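Swap table news from Nondbridge

Well, I finally had my big spring clear-out and what a job it was! I'd been putting it off since May (my own fault, I keep buying wool). Mayu Nagano has kindly said she'll run the swap table again, so please bring along anything you've gone off, yarn, needles, buttons, the lot.

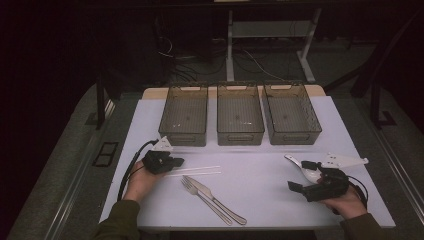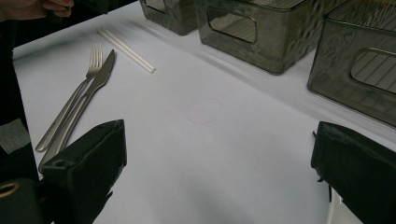 White-covered tables, both pictures.

Tea is in the back kitchen as usual and Corinne's doing her lemon cake, hooray. I've still got 14 balls of that mustard double knit if anyone fancies a cardigan. Ring me before you set off if you need a lift, I've got room for two and a few bags.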